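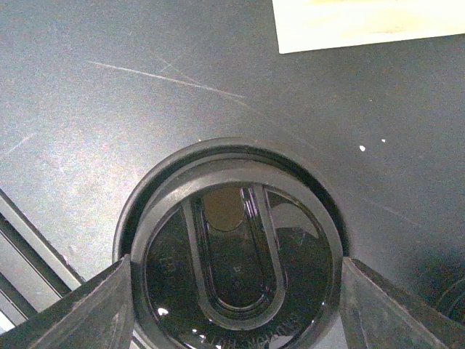
Nivton G2 Finger Set for Wrist-Camera Grippers

Replacement pair of angular fingers for the Nivton G2 parallel gripper. Suited to cup lids, caps and other round thin-wall parts gripped across the outer rim. Supplied as a matched pair with screws. Stroke with the set fitted is 80 mm.

Fitting

Open the gripper fully and switch off drive power. Remove the old fingers one at a time, wipe the carrier faces with a dry cloth, and seat the new finger against the shoulder before tightening. Close slowly and check that both tips meet along their full height. A gap at the top means dirt under a carrier -- clean and refit.

Run the zero routine after every change. The wrist camera does not need recalibration unless its bracket was moved.

Care

Wipe the inner faces every 700 cycles. Dust on the contact face shows up first as lids turning in the grip. Light scuffs on the flat faces do not affect use. Replace the pair if either tip is chipped, and do not mix old and new fingers.

Grip force for drink lids: start at setting 2 and raise only if the lid slips.

Comments

Ettore Messina: Do these fit the older Baritz carrier?

Joelle Salameh: Not without the adapter plate. Order it separately.

Ghassan Srour: 3,226 cycles on ours, left finger now slightly loose. Retightened Wednesday -- holding so far.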